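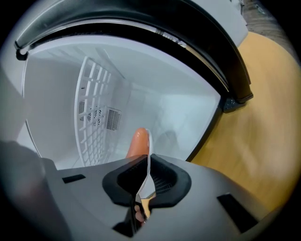

2/2/20

He pasado la mañana pasando a limpio las notas del caso Usier. Son 13 folios escritos a mano, con letra de tres personas distintas, y en algunos la tinta se ha comido las fechas. El testigo principal dice que vio la luz sobre la loma a las nueve y media. Su cuñado dice que eran casi las once. Los dos estaban en el mismo coche.

A mediodía me ha contestado Stefaniia Holovko. Ha revisado las efemérides de aquella noche de julio y Venus ya se había puesto a las dos horas que dan los testigos, así que esa explicación hay que quitarla del borrador. Júpiter sí estaba alto, pero hacia el sur, y la loma queda al noroeste de la carretera. Me pide el rumbo exacto tomado con brújula desde el arcén y no lo tengo. En el cuestionario pone "a la derecha, por donde el depósito". Tendré que volver con el coche cuando mejore el tiempo.

He comido tarde, sobras de lentejas. Tengo que comprar leche y pilas para la grabadora.

Por la tarde, el boletín. Quería cerrarlo hoy y no ha podido ser. Falta la reseña del libro de Ventura, que leí en Navidad y del que apenas subrayé nada. La primera mitad es un catálogo de avistamientos de pilotos copiado de catálogos anteriores, con las mismas erratas. La segunda mitad es mejor, sobre todo el capítulo de los radares, donde por lo menos cita los partes y dice en qué archivo están. Le voy a dedicar una página y no las dos que había prometido.

También ha llegado la carta de la gente de Drallow. Proponen compartir su fichero con el nuestro y hacer una sola numeración. Me parece bien en principio, pero ellos apuntan como caso cualquier llamada de teléfono y nosotros no abrimos ficha sin cuestionario firmado. Si juntamos las dos cosas sin separar, el fichero no servirá para sacar estadísticas. Les he escrito medio folio explicándolo y lo he dejado sin enviar hasta mañana, que estaba cansado y me ha salido seco.

Gorkis llamó a las siete. Quiere dar la charla del mes que viene sobre las vigilias nocturnas y pide 60 minutos. Le he ofrecido 40 y turno de preguntas. La última vez se alargó tanto que nos apagaron las luces del pasillo. Ha dicho que lo pensará. Me ha contado además que tiene 12 cintas de entrevistas de los años ochenta en una caja de zapatos, sin digitalizar, y que dos son de vecinos de Usier. No lo había mencionado nunca. Le he pedido que no las ponga en ningún aparato hasta que las veamos juntos, y que me lea lo que pone en las etiquetas. En una pone solo "el pastor".

Puede que el pastor sea el mismo que aparece en el folio tercero, el que decía que los perros no quisieron salir de la caseta. Si es así, tendríamos un testimonio independiente del de los cuñados, recogido mucho antes de que saliera nada en el periódico. Lo he apuntado a lápiz en el margen.

Pendiente para mañana: carta a Drallow, reseña, pedir a Gorkis el resto de las etiquetas, buscar el mapa topográfico de la loma. Me acuesto a las doce y cuarto. Cielo cubierto.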